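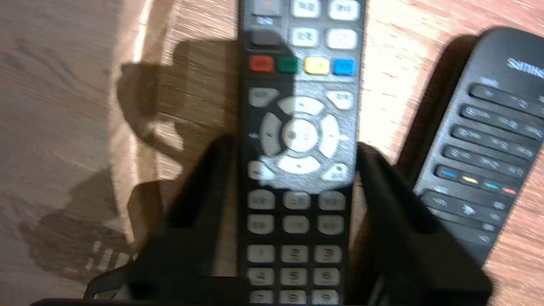 12 Nov 2023
Angharad Probert and Prys Lloyd

4.2 Shared viewing and the evening routine

The interviews held in Trerkach in August covered 70 households, most of them living in rented homes. Respondents were asked to describe an ordinary evening from the end of the main meal to bedtime. Television was mentioned early in most accounts, though often as background to other activity. The remote control (Figure 1) came up mainly in answers about who decides what is watched. Older respondents tended to treat this as settled by habit, and several found the question odd.
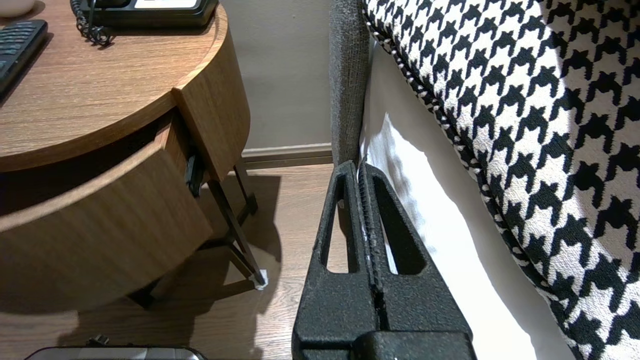 Households with school-age children gave a different picture. Viewing was divided into two periods, the first chosen by the children and the second by the adults, with the change usually tied to bath time. Where a grandparent lived in the home, the division was less firm and the news was kept at its usual hour. Morgan and Craddock report a similar pattern in Clelar, although their sample excluded people living alone.
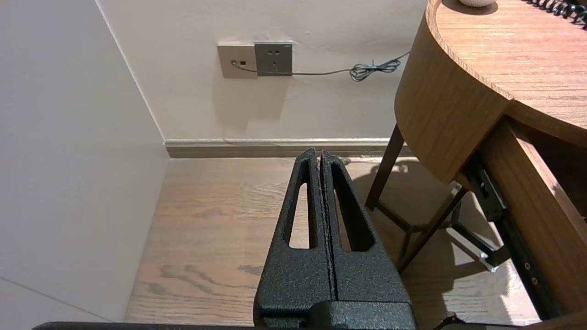

Those living alone described the longest viewing, up to 3 hours without a break, and were also the most likely to speak of particular presenters as company. We return to this point in Section 5, where the diary entries are set against the interview accounts.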